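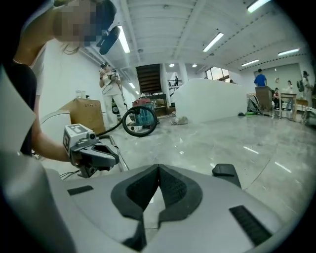 *The entry floor, with the vacuum and its hose out. The stairs are at the back.*

**Vacuuming glossy gray stone-look floor: haze and fine lines after cleaning**

Posted by Khrystyna Zakharchenko, 4 March 2025

I have a large ground-floor room with a glossy gray floor, marble-like in pattern. I do not know whether it is real stone or polished porcelain. The previous tenant left no paperwork. The ceiling lights reflect in it strongly, so every mark shows.

The vacuum is a canister type, red and teal, with a black hose. I go over the floor twice a week with the combination head set to "hard floor," then damp mop with Vevine floor cleaner at the dose on the bottle. Two problems:

1. A dull haze that is visible at a low angle, mostly between the middle of the room and the staircase.
2. Fine straight lines, all running in the direction I push the head.

The lines do not come off with water. I would like to know if the vacuum is causing them, and how to find out what the floor is made of before I try anything stronger. Also, the hose never lies flat and keeps pulling the vacuum sideways. Is that a fault?

---

**Nandini Subramaniam**

Treat these as separate problems.

**Material.** Find a spot that is normally hidden, such as under the low shelf by the stairs. Put down a few drops of plain water and leave them for 14 minutes. Wipe dry. A darker patch that fades slowly suggests unsealed stone. No change means either sealed stone or porcelain, so the result is only useful in one direction. Next, look at several tiles for a repeated pattern. Printed porcelain repeats; cut stone does not. Do not use vinegar as a test. It etches marble, and the etched spot has to be repolished.

**Haze.** Most likely cleaner residue. Mop one square yard with clean warm water only, change the water, mop again, and dry with a microfiber cloth. Compare with the area next to it. If it clears, do the rest of the floor the same way and cut the cleaner to half the dose afterward.

**Lines.** Turn the head over. On combination heads the bristle strip wears down until the hard base touches the floor, and grit caught in the strip will scratch. Check these parts:

- bristle height along the full width, with the pedal in the hard floor position
- wheels, for embedded sand or hair wound on the axle
- the rear edge of the base plate, for burrs

If the bristles are under 2 mm, replace the head. I use a Gentile parquet brush with soft bristles on porcelain. Confirm the diameter of your tube before ordering.

Lines that catch a fingernail are scratches and will not clean off.

---

**Cosimo Cattaneo**

Had the same lines on mine. It was one wheel. Picked the sand out with a pin, no new ones after that. The old ones are still there.

---

**Morena Morelli**

On the hose: not a fault. It takes a set if it is stored coiled tightly. Disconnect it at both ends, lay it out straight in a warm room overnight, then store it hung over a wide hook in one large loop. Check that the swivel at the handle turns freely. If it sticks, the twist goes down the hose and drags the canister around.

I disagree with half dose on the cleaner. On a sealed floor I would stop using it for every mopping and use it once a month. Water is enough between.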